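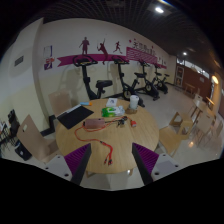

Test grippers on a messy table

5 min read

By Berwyn Penry

Jun 3, 2023

Most gripper comparisons I read are done on foam blocks. The blocks are all one size, they sit on a grey mat, and whoever ran the test reports how many were lifted and how many were dropped. I have written reports like that myself. I no longer think they help anyone choose a gripper, and I would like us to stop paying for them.

My view changed while we were choosing fingers for the hand-held tool. We had two sets on the shortlist, the Kikus and the Prusidau. On blocks they could not be told apart. Hanan Semaan ran 397 lifts over four days and the difference between them was smaller than the difference between her morning and her afternoon. On that evidence we would have bought the cheaper set and gone home.

Then we tried them on the sort of thing people leave on a table. A packet of wipes, a cup with a lid, a charger with its cable still in it. The two sets came apart within the first hour. The Prusidau fingers are stiff and close in a straight line, and they did well on anything with flat sides. The Kikus fingers give a little along the ribs. They were slower to settle, but they kept hold of a soft packet that the other pair squeezed out towards the operator.

Cables were the part I had not thought about enough. A charger block is an easy shape. A charger block with a thick cable plugged into it is a different object, and the cable has its own opinion about where the block should go. It pulls sideways, it springs back, and it catches on whatever is lying next to it. You can have plenty of grip force and still lose the angle. No block test will show you this.
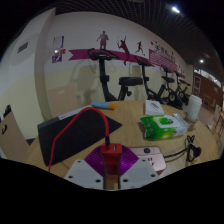 The red charger between the ribbed fingers, cable attached.

Ziad Khalaf disagrees with me, and his case deserves a fair hearing. He says that a messy table cannot be repeated. If the cable lies one way for one set of fingers and another way for the next, you have not compared the fingers. He would keep the blocks and add harder blocks. He also points out that our 185 tries on household things were spread over two operators, and that Jytte Ingvarsson has steadier hands than I do.

All of that is true. I still think he is asking for the wrong kind of neatness. A result that can be repeated exactly, on objects no customer will ever pick up, tells me about the rig. I would take a rough answer to the question I have. Changing operators halfway through and laying the cable out from a marked sheet would deal with most of his complaint, and neither costs anything.

The other thing I would change is the room. Bench tests are done under even light against a plain background, and then the camera goes somewhere with bright windows, a shiny floor and furniture all over the place. If the fingers and the camera are going to be used together they should be tried together. Elie Darwish has wanted this since last August and I was slow to agree, mainly for the dull reason that carrying the kit is a nuisance.

We bought the Kikus set. They cost more and the pads will need replacing sooner. For work with boxes only, I would tell you to buy the Prusidau and save the money.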